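Notes from the test kitchen, 2021-01-19

# Fridge manners for kitchen arms

I've been meaning to write this one up since August, when I moved my whole setup over to Kurnis (that's the simulator, for anyone new here) and started breaking virtual refrigerators instead of real ones. So many of you write in with the same trouble! The arm does fine at the counter, then you point it at a fridge and everything goes sideways. Most of my tips are house rules more than programming. I keep them taped inside a cupboard door and I stick to them in simulation too, even with no eggs at stake.

## Before anything moves

**Open the door all the way.** Not most of the way. A half-open door looks roomy until the elbow swings out, and then you've got a dent and a jar of pickles on the floor. I did this twice with my old Selteck arm before I learned.

**Put the door in the map.** A fridge door is an obstacle with shelves on it, and those bins stick out farther than you think. If your planner only knows about the cabinet box, add the door and its bins as separate shapes. Give the bins a little padding while you're at it.

**Set a time limit for the open door.** Mine is 56 seconds for a single item. If the job isn't finished by then, the arm backs out, parks, and beeps at me. You can be more generous, but pick a number and write it down. Food safety comes before a pretty demo.

**Know where your stop button is.** Mine used to live behind the bread box, which was silly. It's now on the end of the counter, where I can slap it without reaching past the arm. Try it at the start of every session (yes, every one).

## Shelves and where things go

I keep a "robot shelf." Everything the arm is allowed to touch goes on it, with a hand's width between items, and everything else in the fridge is off limits. Glass goes on a different shelf. So does anything without a lid. My sister-in-law calls it the kiddie table and I've given up arguing.

Don't crowd the front edge, either. An item right on the lip gets nudged off when the fingers open, and an item shoved to the back makes the wrist dive under the shelf above. Somewhere in the middle is your friend.

For soft stuff like rolls and pastries, turn the grip force way down. On the Hamada gripper I start at 8 percent and creep up until the food stops slipping. If it leaves finger marks, you've gone too far, and you get to eat the evidence.

## Speed

My rule is 26 percent of full speed any time the hand is past the front of the fridge, and 66 percent out in the open with no people in reach. It feels slow. Go put the kettle on. If a person walks into the kitchen, the arm pauses until they've walked out again, and that goes for the dog as well.

## Getting in and out

Come in straight, leave straight. Once you've got hold of something, back out along the same line before you turn or lower anything. Nearly every crash in my logs comes from the arm getting clever and cutting a corner with food in its fingers.

Watch the whole arm, too! We all stare at the fingertips, and meanwhile the elbow is drifting toward the door handle. In Kurnis I run each new pick from a few different camera angles, and at least one of them has to show the base and the door together.
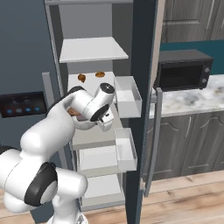 *Gusten*
*Kitchen tester and keeper of the house rules*

With a pick like this one, I look at the space between the wrist and the shelf behind it before I look at the food. There are other food items on that shelf, and the next move shouldn't brush them. I also check both sides of the opening, with the closed door on the left and the door bins on the right. If I'm not happy with either gap, I move the base and start over.

## Cleaning up

- Wipe the fingers before and after, with the power off. Use whatever your gripper maker says is safe for the pads.
- Raw meat is a job for people in my house. The arm doesn't handle it, ever.
- Close the door yourself the first few times you run a new routine, and listen for the seal.
- If something gets dropped, stop the arm before you bend down to pick it up. Please!
- Save the log, even from a boring run. I name mine by shelf and food so I can find them later.

Next up is the dishwasher, top rack only for now. I'm still fighting with the mugs, so send me your handle tricks if you've got any.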